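Drerngate Town Forum > Local Politics > Elections and Ballot Questions

Thread: Question 3 and the "582 supporters" mailer

portlandcementpete wrote:
Got the Question 3 mailer yesterday, the glossy one. It says 582 Drerngate residents have "signed on" to moving town elections from February to the fall. Signed on to what? I called the number printed on the back and the woman who answered told me it was a sign-up list for updates. That isn't a petition. I could sign up for updates on the plague.

I haven't decided how I'm voting. But I don't like being told my neighbors have lined up behind something when all they did was give an email address at the farmers market.

ruthless_on_elm wrote:
I'm on that list and I'm voting yes, so count me as one real one. February elections are a joke. There's ice on the school steps and the same people win every time because the same people show up.

portlandcementpete wrote:
Fine, but that's an argument. The mailer didn't make the argument. It made a headcount.

ditchlily wrote:
I picked up the yes side's tote at the library table, for anyone who wants to know where the donations are going. 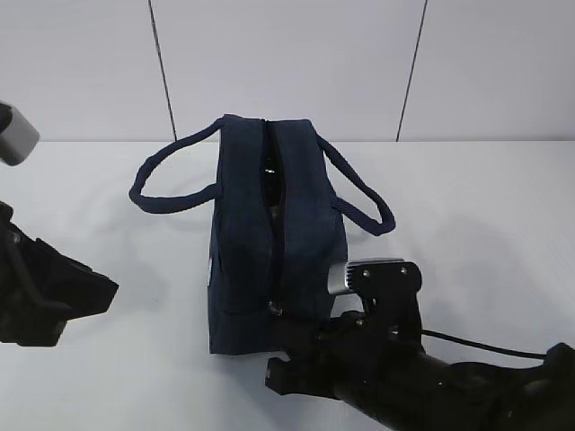
Navy tote, rope handles, zip top

Nicer than anything the no side has handed out, which so far is a photocopy. I'd still like to see the spending report before I believe this is "neighbors chipping in." Did anybody look at who paid for the printing?

grumbler_ret wrote:
Motex paid for the printing. It's in the filing at the clerk's office, second page. Motex also has the paving contract that comes up for renewal. Draw your own line between those, I already have.

ruthless_on_elm wrote:
Motex also pays for the Little League scoreboard. Is that a plot too?

grumbler_ret wrote:
The scoreboard doesn't vote on the paving contract.

ruthless_on_elm wrote:
Neither does a mailer. You people will find a reason to hate anything that gets more of us to the polls.

swing_precinct wrote:
Can we go back to turnout? The yes side keeps saying turnout would go up 70 percent. Up from what, and who worked it out? I asked at the Grukeo Hall forum and was told it came from "a study." I asked which study and they moved to the next question. A fall ballot would put selectmen at the bottom of a sheet with the governor on top. Plenty of people will fill in the first few ovals and go home. Is that turnout?

ditchlily wrote:
Yes, if they bothered to come in, it's turnout. But I agree the number smells.

portlandcementpete wrote:
Somebody from the campaign should answer that. They read this board, they quoted me in the last email.

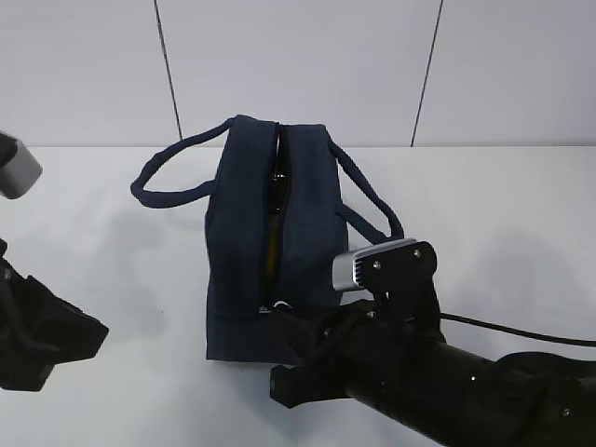 Navy tote, zipper partly open, dark glass bottle inside

Valentina Núñez, Field Director, Yes on 3, wrote:

Hi all. We do read it, so let me try. The 70 percent figure is our own projection, based on the last three town elections compared with fall ballots in the same precincts. It should have been labeled a projection on the mailer and it wasn't. The next one will say so. The 582 is our contact list. I'd argue most people on it support us, but I take the point about the wording. On Motex, the contribution was legal and it was reported on time. They have had no say in what we print.

September 24, 2025 is our next open meeting, 7 p.m., upstairs at Grukeo Hall. Bring the hard questions.

grumbler_ret wrote:
"I'd argue most." So you don't know.

swing_precinct wrote:
I appreciate the answer, but will you post the projection? The actual sheet, with the precincts on it. I've seen fall numbers for Precinct 3 and they don't jump the way you're describing.

Valentina Núñez wrote:
I'll ask if we can post it.

swing_precinct wrote:
Ask whom? You're the field director.

ruthless_on_elm wrote:
She came on here under her own name, which is more than any of us did. Has the no side answered one question? Ionescu has been chairing that outfit all summer and his whole case is "it's always been February."

portlandcementpete wrote:
Ionescu's case is also that it costs more to add a page to the state ballot. I don't believe his figure either. He won't say where he got it.

ditchlily wrote:
So we have one side with a number it made up at home and another side with a number it won't explain. I've voted in this town a long time and that sounds about right.

grumbler_ret wrote:
I'm a no until I see the sheet. If the sheet's good I'll say so here. I don't expect to be typing that.

swing_precinct wrote:
I'll be at the meeting and I'll ask for it again. If anybody has the old precinct totals on paper, bring them. The clerk's website only goes back to the last redistricting and half the links are dead.

portlandcementpete wrote:
I have a folder somewhere in the garage. I'll look tonight.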